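Temba grid pad, 67 sheets - good paper, weak glue
Review by Pilar F.

Second pad in the Temba line for me, first one was lined.

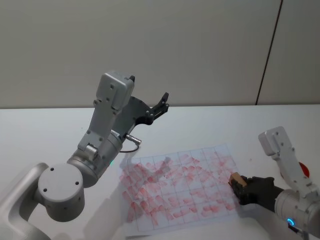
Gridded sheet on the white table, lots of red on it.

Ok quick one. Paper is great. Got red all over one sheet, no bleed onto the next page, no feathering. Grid is light enough to ignore when you want to. Lies flat once its off the pad, no curling at the corners.

Glue strip, not so great. First 8 sheets came off clean, then teh rest started coming away in clumps. Keep a binder clip on it.

Paid 18 bucks. Bit steep vs the Atton pad but that one bled on me every time. Would buy again, maybe on sale. Pencil erases fine too, forgot to say. Havent tried ink.

4 out of 5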